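Skinmont Tray and Drawer Set: read me first

Hello, and thank you for taking an interest in our little collection. It holds the recordings we made at the Clivport workshop while trying out two kinds of gripper finger on a pair of arms sharing one table. We had meant it for our own use, but enough people wrote in asking how we had arrived at our choice of fingers that it seemed kinder to put the whole lot up, warts and all, with a few notes on how to find your way about in it.

What is in the set

There are 300 recordings in all. Each one is a single attempt at a household sort of job: moving something on to the tray, taking it off again, opening a drawer by its handle, or putting something away in one. We kept the attempts that went badly (there are plenty of those, I'm afraid, particularly in the early folders) and marked them with the word "missed" in the notes file. Please don't throw them out before you've had a look, as they were far more use to us than the good ones when it came to comparing fingers.

The folders are named after the fingers fitted at the time. "Saarela" is the stiffer pair and "Juluvent" is the softer pair, which has a bit of give at the tips. Everything else was kept the same between the two as far as we could manage it, including the controller settings and the speed limit.

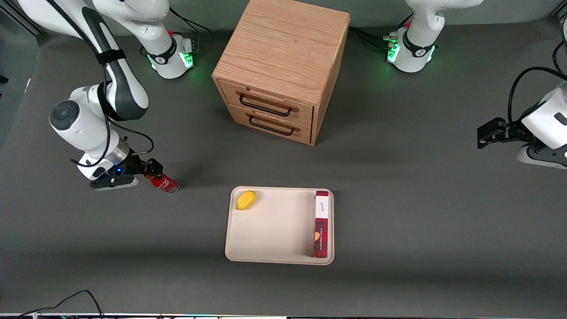

Somtochukwu Adebisi
Bench lead and keeper of the recordings, Skinmont

The fixed view shows the table much as you'll meet it throughout, with the wooden cabinet between the two arm bases and the tray nearer the middle. One thing that catches everybody out at first is left and right. We name the arms from the robot's side, so the right arm, which has the red can in its gripper, comes in on the left of the picture. All the file names follow the same rule, and so do the joint readings. If your plots look swapped over, do check this before you write to me!

Why cans and boxes

A can lying on its side is a lovely test for a pair of fingers. Squeeze too gently and it rolls, squeeze too hard and you've dented it, and there's not a great deal of room in between. The softer fingers were more forgiving here, and we could be 5 mm out with our approach and still come away with the can. Tall boxes were another matter altogether. The stiff fingers held them straighter, while the soft ones let them lean on the way across, and a leaning box has a nasty habit of catching the tray's rim.

For drawer handles I would choose the stiff pair every time. The soft tips tended to slide along the bar when we pulled at an angle, and we spent most of June blaming the controller for it, which I still feel a bit guilty about.

Known troubles

Recording 11 in the Juluvent folder has no sound track. Nothing else is missing from it.

The first 100 recordings were made before we settled on a fixed starting pose, so the arms may begin from rather different places. If you're training anything that is fussy about this, start with the later ones.

Grip force is given as the motor reported it, with no correction for the softer tips. Please don't compare the raw force numbers between the two folders.

Using the set

You're welcome to use it for teaching and research, and to pass it on with this file kept alongside. If you find a mistake in the notes, send me the folder and recording number and I'll put it right in the next copy.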